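The Handover at Tranilgate

Notice was given to the staff of the Tranilgate works in March that the sorting of small plastic cups would pass, bench by bench, to the Brustix arms. The notice ran to two pages and was signed by Rosalind Ferreira, Head of Operations. It stated that no post would be lost before the end of the year, that every member of the bench staff would be offered a place on the new rota, and that questions should be put in writing.

Demetrius Nguyen-Tran put his in writing. He had worked at bench 21 for longer than the bench had carried that number, and he wished to know what the place on the new rota would consist of. The reply came after nine days. He would observe the arm, record any fault, and reset it where necessary. His title would be Bench Attendant, Grade Two. His pay would be unchanged.

He signed the form and returned it to the office in the envelope provided.

The arms were fitted over a weekend by two engineers from the supplier, and a third, Kenji Marchetti, remained on site for the first month. Mr Marchetti was required to keep a log, and he asked each attendant to contribute to it. Most wrote very little. Demetrius wrote at length, in a square and upright hand, and under the heading "Faults" he entered a number of matters which were not strictly faults.

"Arm waits before closing," he wrote on the second day. "I do not wait. A person looks at the cup while the hand is already on its way."

On the third day he wrote: "Arm does not mind marks on the bench."

Mr Marchetti read these entries on Friday afternoon in the canteen, and then walked down to bench 21 with the log under his arm. The shift had 40 minutes left to run. Demetrius was standing where the attendants had been told to stand, behind the yellow line, with his hands folded in front of him. The small monitor beside him showed what the arm saw.
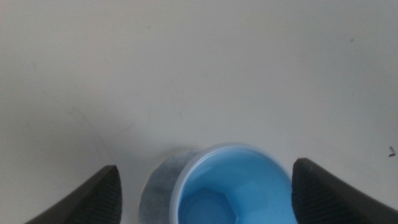

Bench 21, from the wrist of the arm: a blue cup between the fingers.

"Those scratches on the left," said Mr Marchetti. "Are they in the way?"

"They are not in the way of anything," said Demetrius. "I should like them to be recorded."

Mr Marchetti considered the log. There was a column for the time, a column for the fault and a column for the action taken. He wrote the time. Under the fault he wrote "Surface marks, left side, faint". He held the pen over the third column for a while and then passed it across the yellow line.

"What would you have done?" he asked.

"Before?"

"Before."

"I would have known where they were," said Demetrius. "I used to set the good cups on the clean side and the doubtful ones over by the marks. Gus Benavides did the same on the bench behind. It was never written down. When he was off sick I could finish his tray for him, and he could finish mine."

The fingers remained open on either side of the cup. On the white of the bench, out to the right, there was a dark speck, and Demetrius found that he was leaning forward to brush it away. He put his hand back.

"You may stop the arm for that," said Mr Marchetti. "It is in the guidance. Section four."

"For a crumb?"

"For anything you judge should not be there."

Demetrius took the pen. In the third column he wrote "Arm stopped. Bench wiped. Doubtful cups to the left, by the marks." He then pressed the button on the rail, waited for the light to change as he had been trained to do, and stepped over the line with his cloth.

The log was submitted to Mrs Ferreira's office at the end of the month with 29 entries from bench 21. Her deputy, Dexter Lindgren, returned it with a note asking whether the final instruction was a fault, a request or a procedure, as the form made no provision for the last of these. Mr Marchetti replied that he believed it was a procedure, and that it had been in force for many years.

A revised form was issued in the spring. It had four columns. The attendants were told that the fourth, headed "Local practice", might be left blank, and on most benches it was. Gus Benavides asked for a second sheet.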